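How to Register a Player Loan in Stekura

These steps are for club registrars who enter short-term and season-long loans for teams in the Zotska regional soccer league. You need an active registrar login and the player's league ID. A team manager login can view a loan but cannot submit one.

Before you start

Check that both clubs are listed as active for the current season. A loan cannot be opened if either club has an unpaid balance. The status is shown on the club page next to the club code.

The player must already be registered with the parent club. If the player is a free agent, use the new registration form instead. Loans between two teams of the same club are handled as internal moves and are not covered on this page.

Have the signed loan agreement ready as a PDF. Scans must be readable at normal size. Files made from phone pictures are accepted if all four corners of each sheet are showing.

Opening the loan

1. Log in to Stekura and select Players, then Transfers, then New Loan.

2. Enter the player's league ID. The name and parent club fill in by themselves. If the wrong parent club is shown, stop and contact the registration desk. Do not correct it by hand.

3. Choose the receiving club from the list. Clubs are sorted by code, so Björklund appears under BJO and Grurnar under GRU.

4. Enter the start and end of the loan. The end may not fall after the last match of the season. A loan that begins in the December window can be entered before the window opens, but it stays on hold until then.

5. Set the recall option. If recall is allowed, fill in the notice period as written in the agreement. If the field is left blank, the system reads it as no recall.

6. Mark whether the player may appear against the parent club. The default is No.

7. Upload the agreement and press Save Draft.
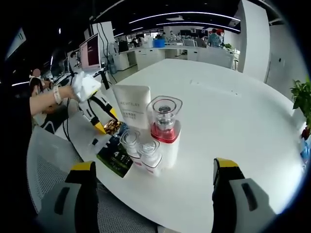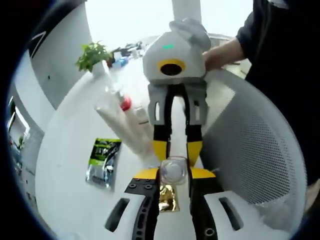
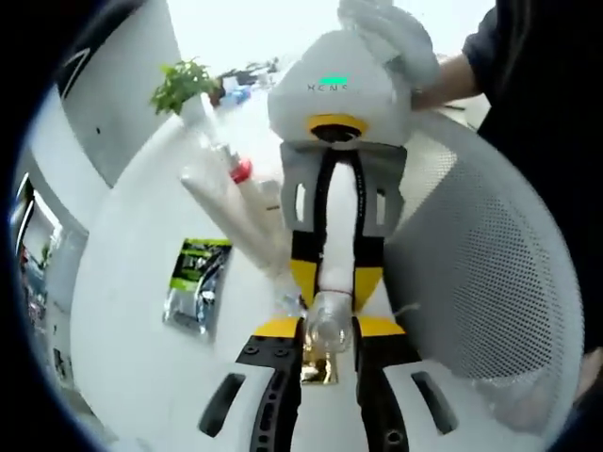 Zotska Regional Soccer League | Player Registration Department

Fees

The loan fee is 149 and is charged to the receiving club when the loan is submitted. Saving a draft costs nothing. A loan submitted after the window closes needs a late entry permit, and the fee is then 600. Fees are not returned if the loan is recalled early.

If the two clubs have agreed to split the fee, they settle it between themselves. Stekura bills one club only.

Submitting and approval

1. Open the draft and press Check. Missing fields are marked in red.

2. Press Submit. The loan status changes to Waiting for Clubs.

3. The registrar at each club gets a message with an approval link. Both must approve. For a loan from Björklund to Grurnar, for instance, the Björklund registrar confirms the release and the Grurnar registrar confirms the intake. The order does not matter.

4. When both approvals are in, the status changes to Under Review. The registration desk compares the agreement with the entered data.

5. When the status reads Approved, the player is moved to the receiving club's match list. Entries approved after 4 p.m. show up on the list the next morning.

A player who is used in a league match before the status reads Approved is treated as ineligible, even if the agreement is signed.

Limits

A club may have no more than 2 players on loan from the same parent club at one time. Goalkeepers on an emergency loan are not included in this limit. Use the Emergency Goalkeeper box in step 4 of the form, and attach the injury note.

Common errors

"Player has open case": the player has a suspension that has not been processed. The loan can be saved but not submitted. Remaining match bans follow the player to the receiving club.

"Date outside window": the start date does not match an open window. Check the year first.

"Document not readable": the upload was refused at review. Replace the file under Attachments and press Resubmit. The approvals already given stay valid as long as no other field is changed.

Ending a loan early

Open the loan, select End Loan, and enter the last day. Both clubs must approve again. The player returns to the parent club's match list on the following day.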